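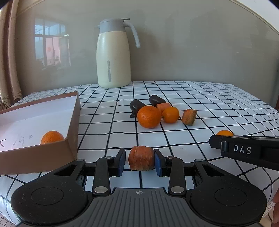
Step 1: Get your table rules straight before you squeeze anything

Hi again! Last time I rambled on about picking a hand-held gripper, and a bunch of you wrote in asking how I keep my sessions tidy enough to be worth keeping. So these are my house rules for picking up fruit and vegetables, the same ones Dwayne Villanueva and I wrote up for the Clutside project. I've stuck to them for 200 sessions now (with a few slips, I'll admit).

Start with the cloth. I love a white one with a black grid because you can tell at a glance where things sit, and wrinkles show up too. Smooth out the big ones. The little ones I let go.

Step 2: Mix up your produce

Please don't practice on oranges only! Put out a carrot chunk or two, some small eggplants, and a couple of round fruits in different sizes. A stubby piece of carrot with creases down the side is a very different pinch from a dimply orange peel. Leave some pieces close together, too, so you have to think about how you'll get in.

Step 3: Line up, then close

Bring the fingertips down on either side of the piece and stop for a beat. If one pad is touching and the other still has a gap, shift your wrist over before you close. Otherwise you'll shove the piece along the cloth, and I count that as a miss. Close slowly until both pads touch, then lift straight up.

Step 4: One gripper per piece

With two grippers over the same table, each one gets its own target. Say out loud which piece you're going for (yes, you feel silly, do it anyway). Keep the second gripper low and off to the side until the first is clear.

Step 5: Wipe down and write it up

Pads first, then the housings, where dust loves to settle. Dwayne wants a note after every session: what was on the table, how many tries, how many misses. Ours cap out at 11 tries per piece, and after that we swap it for a fresh one. Squashed carrot goes in the compost.

Updated April 21, 2023. I'll do cups and bottles next!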